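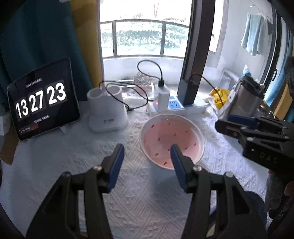 A pink bowl on a white patterned tablecloth.

I got my jury summons in April, stuck to the back of a pizza flyer, and I very nearly binned the pair of them. I'd like to say I felt a surge of civic pride. What I felt was mild dread about parking.

If you've never been called up, the letter is blunt. You're juror 84 (they really do use the number, all day long), be at the courthouse by 8:30, bring ID, no knives. There's a bit on the back about being excused, and I read it the way you read the terms on a parking fine, looking for a way out. My neighbour Imelda Cabrera got out of hers years ago by being eight months pregnant. That option wasn't open to me.

So off I went to Joncombe, which has one of those courthouses from the seventies with brown carpet halfway up the walls. The waiting room was packed. Someone had left a stack of gardening magazines and half a jigsaw, and by mid-morning a bloke in a fishing shirt had taken charge of the sky. I was fourth out of the barrel. Nobody challenged me, and I took it a bit personally.

The charge was theft. Crisanto Enriquez, a casual storeman at a tool hire business called Illis, was accused of helping himself to generators and selling them on. The prosecution said he'd been loading them into his ute after close. His barrister said he'd been told to, by a manager who'd since moved interstate and whose memory of the whole year seemed to have moved with him.

I'd expected shouting! Telly has a lot to answer for. Most of the first two days was a lovely, patient man called Amado Catacutan from accounts, taking us through the stock book one line at a time. Generator 2111 went out on hire and came back. Generator 761 went out and didn't come back, or came back and wasn't written down, or was written down by somebody with terrible handwriting. We passed photocopies along the row. I have never looked so hard at a seven in my life, and I still couldn't swear it wasn't a one.

What surprised me was how much I cared. You sit there with eleven strangers, you can't talk about it at home, and it gets right into your head. I'd be washing up and thinking about padlocks. My husband asked how my day was and I said "fine" in a voice so mysterious he thought I was planning him a party.

Our foreperson was a retired swimming teacher with a voice that could reach the deep end. She made us go round the table so the quiet ones got a turn, and I'm glad she did, because it was one of the quiet ones who noticed that the gate key had been signed out on two of the nights by someone else entirely. I'd had that same page in front of me for an hour. I'd been looking at the generators.

I can't tell you what was said after that. It's the law where I live, and a good one I reckon. I can tell you the verdict, as it was read out in open court: not guilty on all counts. Mr Enriquez put his face in his hands. A woman behind him laughed out loud and then looked mortified. The judge thanked us, we got our phones back, and ten minutes later I was in the car park trying to remember which level I was on.

I rang Pacita Bañez afterwards. She's a solicitor in Panganiban and has been my friend since we were both terrible at netball. I wanted to know if we'd got it right, and she wouldn't have a bar of it. "You weren't asked to solve it," she said. "You were asked if they'd proved it." I've chewed on that a fair bit since. I still don't know where the generators went, and some nights that bugs me more than it should.

A few practical things, if your envelope turns up. Take a cardigan, even in a heatwave. Take lunch as well, or you'll be at the mercy of a vending machine with strong views on muesli bars. Tell your boss early and get the attendance slip stamped every single day, including the day they send you home at eleven. I missed one, and my payment took an extra month and three phone calls to fix.

And eat breakfast. The juror next to me didn't, and his stomach rumbled right through the judge's summing-up.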